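About Nitent

Accept cookies to continue. We use them only for visit statistics.

Nitent is a small company in Trulville. We build hand-held grippers and write the software that learns from them. In March we had a fault, and we prefer to tell it on this page.
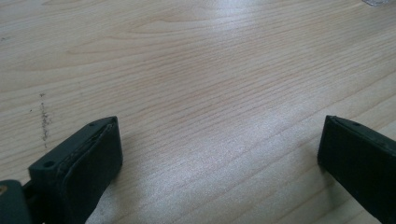
Our customer Pluvach received 188 recordings from us. In 88 of them the jaw opening was reported wrong by 2 millimeters. No person was hurt, but a robot trained with this data can squeeze too hard.

What we do

- Record everyday tasks by hand, for example putting a tube of toothpaste in a clear box.

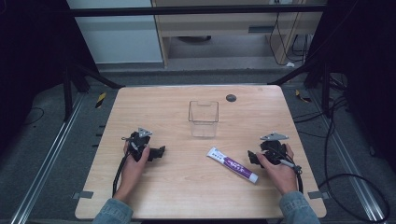
- Check every cable before work. The fault was a worn connector - small, but we should have found it.
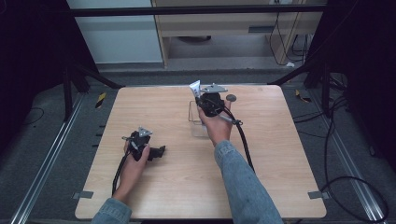

- Compare both grippers on soft packages, where a wrong opening shows first.

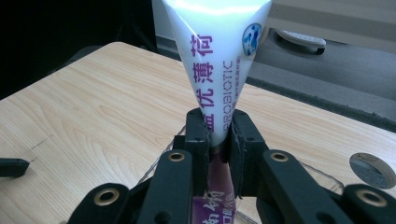
What we changed

The connector is replaced, and our checking tool Çınar now stops a recording when the signal jumps.

Last updated: 3/12/25
89 shares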